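Progress report to the Sokol Fund
Rornville Community Rooms, refit and reopening
March 19, 2020

Work on the upstairs rooms is on schedule. The old carpet is out, the walls have two coats of paint, and the blinds are up. We had planned to keep the old curtains, but they did not survive cleaning. The blinds came from Undent and cost $918, fitting included.

Sorting of the stored household goods started in the second week. We have gone through more than 400 items so far and expect to reach 600 by the time the storeroom is clear. Items to keep go back on the shelves by room. The rest is packed for the Cirkell reuse store, which collects when we call.
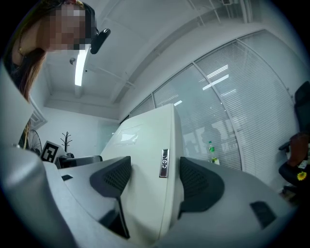 Spending

We are under budget on paint and slightly over on window coverings. The shelving quote is still open - we asked for a lower price on the corner units and have not heard back.

Next steps

Finish the storeroom, fit the last 6 shelves and label the kitchen cupboards. The door closer on the landing also needs replacing. We still plan to hand over the rooms in July and will send final receipts then.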